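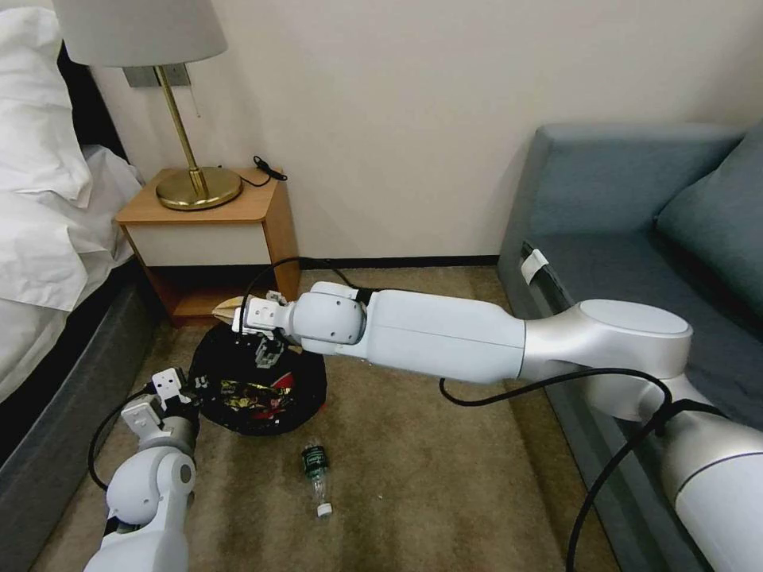
Skustetti schreibt, bei Teppich hilft nur zweimal saugen, längs und quer. Meine Frage geht weiter: Wie bekomme ich Krümel und Verpackungen zwischen Bett und Sofa weg, ohne jedes Mal die Möbel zu rücken?
Lorente

Erst alles Grobe von Hand in einen Beutel, dann saugen. Ich brauche dafür 12 Minuten.
Alcombe

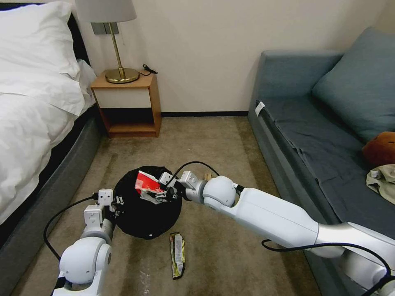
Alcombe, So., 9. Februar
Nachtrag: Eine runde Tasche, die offen auf dem Boden steht, geht auch gut - Snacktüten rein, fertig. Unter dem Nachttisch die Fugendüse nehmen.

Einfach nicht im Bett essen.
Skalavell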